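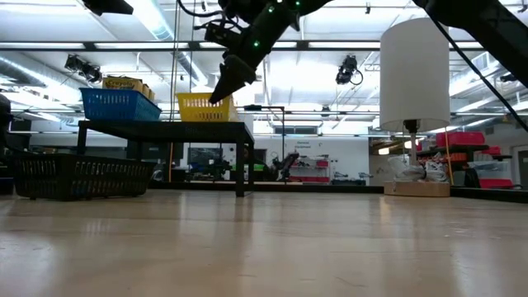
Detusent travel pillow and blanket set – my review after one long trip

I bought the Detusent set before our holiday on the coast of Atmont, because the trip there is tiring. First comes a night flight, then a bus that goes over the hills, and at the end a small ferry. I am a person who can't sleep sitting, and my wife can sleep anywhere, so I think we made a good pair for testing.

In the set you get a neck pillow, a thin blanket and a bag where both of them go. I chose the gray one. There was also dark blue, but it was sold out in March when I ordered.

The pillow

The pillow is filled with foam and closes in the front with a snap. It is firmer than my old one from Kun, which was full of little beads and always let my head fall to the side. With the Detusent my head stayed up during almost the whole flight. I slept 3 hours without waking, and for me this is a very good result.

The back part is flat, so it doesn't push your head forward. This was my biggest complaint about every pillow I had before. The cover comes off with a zipper and goes in the washing machine at low temperature. Mine came out fine, only the snap was a little stiff for a day or two.
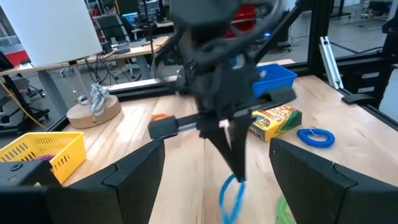 Reading time: 3 minutes

The blanket I like less. It is soft and it doesn't take much place, but it is short. I am a tall man and I had to choose between warm feet and warm shoulders. On the ferry, where the wind is strong even in the late morning, my wife took it over her knees and was happy with it. For the beach in the evening it was also enough. On the plane I would still ask for a second blanket.

It also collects sand. We used it two evenings on the beach at Stemeck, and I was shaking it from the balcony every time, and still there was sand in my bag at home. I don't know if another fabric would be better.

The bag

The bag has a strap that goes around the handle of a suitcase. This is a good idea and it held well, also on the stone streets near the harbor. To put everything back inside is more difficult. You must roll the pillow very tight, push the air out with your knee, and put it in before the blanket. If the blanket goes first, the zipper doesn't close. The paper instructions show it the other way, and I lost some patience in the bus station before I understood. 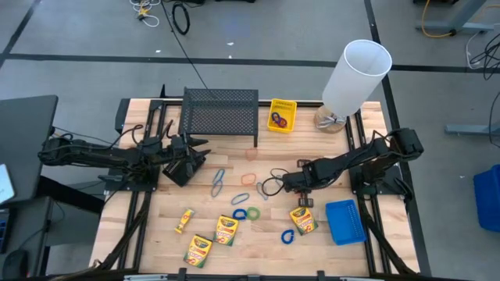 The zipper itself is strong. I pulled it quite hard many times and no tooth is missing.

About the price

I paid more than 2 times what the Kun pillow cost me, and that one had no blanket with it. If you fly once a year to a place that is near, I would keep the old pillow. If you have a night flight, or a long bus ride after it, the pillow alone is worth the money to me. The shop sells it also without the blanket, but the bag then is a different one, smaller and with no strap.

Good: firm support, flat back, washable cover, strap on the bag
Not so good: short blanket, holds sand, wrong packing instructions

We go again to Atmont next year, this time for the walking paths above the bay, and I will take the pillow. The blanket will probably stay in the car.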